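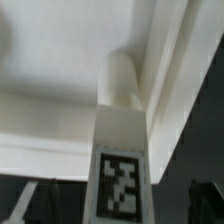

图 4-3　腕部相机视图：夹指正面的方形标记与上端的圆头指尖

4.3　手持示教前的腕部相机检查与标记配准

本节适用于用 Keltadetti 手持示教夹爪录制演示数据，以及用 Nazari 主手进行遥操作示教的场合。两种方式共用同一套腕部相机和夹指标记，检查步骤相同，差异之处在步骤中另行注明。执行本节之前，应已完成 4.1 节的机械安装和 4.2 节的网络连接。

4.3.1　所需物品

无绒布；
2 mm 内六角扳手；
随机附带的标定板；
已安装 Cludeo 示教软件的主机。

4.3.2　相机检查

1. 接通夹爪电源，等待状态灯由闪烁变为常亮。

2. 在 Cludeo 中打开“设备”页，选择腕部相机，点击“预览”。若预览窗口为黑色，先检查线缆接头是否锁紧，再重新点击“预览”。

3. 将夹爪抬起，使相机朝向墙面上部或天花板，保持静止。浅色背景下容易看出镜头上的指印和灰尘。图 4-3 即为朝向天花板时的视图，夹指位于下方中部，圆头指尖的上沿与浅色天花板颜色接近。

4. 用无绒布擦拭镜头。不得使用酒精或含氨清洁剂，镜头镀膜会受损。

5. 在“相机”页将曝光模式由“自动”改为“锁定”。锁定前应先把相机对准实际工作台面，待亮度稳定后再锁定。

注意：不要在相机仍朝向天花板时锁定曝光。按浅色背景锁定的曝光值用于深色台面时，台面物体会偏暗，录制完成后无法用软件补回。

6. 检查预览画面的压缩等级。明暗交界处出现明显的方块或阶梯状边缘时，将码率设为“高”。遥操作方式下，若网络延迟因此超过 500 ms，应退回“中”，并改用有线连接。

4.3.3　标记检查

夹指标记用于计算夹爪开度。标记识别失败时，软件仍会继续录制，但相应时段的开度值为空，该段演示不能用于训练。

1. 确认标记的黑色区域、白色方格和浅色外边框均无划痕、无翘边。

2. 缓慢张开夹爪至最大行程，再缓慢闭合，重复 2 次。观察“标记”页的状态栏，整个过程中应持续显示“已识别”。

3. 若仅在某一开度附近丢失识别，多为标记下缘超出视野所致。用 2 mm 内六角扳手松开相机支架的调节螺钉，将相机略微下倾，直到标记四条边在全行程内均可见，然后拧紧。图 4-3 中标记下缘已抵达画面底边，遇到类似情况应按本步骤调整。

4. 若全行程均无法识别，核对“标记”页中的字典与编号，应与夹指包装标签上的内容一致。更换过夹指的设备必须重新填写编号。

5. 标记从相机看去略呈梯形属正常情况，软件按透视关系自行修正，不需要为此调整支架角度。

警告：调整支架期间，遥操作方式下必须先按下从动臂的急停按钮。主手的轻微移动会直接传递给从动臂。

4.3.4　开度配准

1. 将标定板平放在工作台面上，点击“开始配准”。

2. 按软件提示依次将夹爪置于全闭、半开、全开位置，每个位置保持静止至提示音响起。

3. 查看配准残差。显示为绿色时点击“保存”；显示为黄色或红色时，返回 4.3.3 重新检查标记，然后再次配准。

4. 输入操作者姓名和工位编号。配准文件与工位绑定，不得复制到其他工位使用。

4.3.5　试录一段演示

1. 握住手柄，食指搭在扳机上，不要遮挡镜头。遥操作方式下，先将主手移至与从动臂一致的姿态，再踩下使能踏板。

2. 按一下录制键。听到短促提示音后再开始动作。

3. 以平稳速度完成一次抓取和放置。接近物体时放慢，指尖接触物体后停顿片刻再提起。

4. 再按一下录制键结束。动作结束后不要立即甩动或翻转夹爪，否则末尾几帧会被一并写入演示。

5. 在“回放”页逐段检查。夹爪开度曲线应连续，位姿轨迹不应有跳变。

说明：录制时环境中应有可供定位的纹理。相机长时间只看到白色天花板或大面积深色墙面时，手持方式的位姿估计容易漂移。遥操作方式的位姿取自从动臂关节编码器，不受此影响。

4.3.6　常见问题

现象：预览画面整体发虚。
处理：先擦拭镜头。仍无改善时，检查对焦环的锁紧圈是否松动。夹指距离镜头很近，指尖轻度虚化不影响使用，以标记方格能够稳定识别为准。

现象：标记时有时无，移动时更明显。
处理：缩短曝光时间并增加照明，不要靠提高增益来补偿。

现象：开度曲线整体偏移，但形状正常。
处理：夹指受过碰撞或刚更换过，重新执行 4.3.4。

现象：录制自动停止。
处理：检查主机剩余磁盘空间，并确认任务文件夹内的演示数未达到 3,000 段上限。达到上限后应新建任务文件夹。

4.3.7　维护记录

每次调整支架或更换夹指后，在 Lornilley 工位日志中登记操作者、夹指编号和配准残差。配准文件的修改权限由 Edgardo Lacson 管理，标记与夹指备件向 Nokuthula Pretorius 申领。

完成本节后，继续执行 4.4 节“任务文件夹与命名规则”。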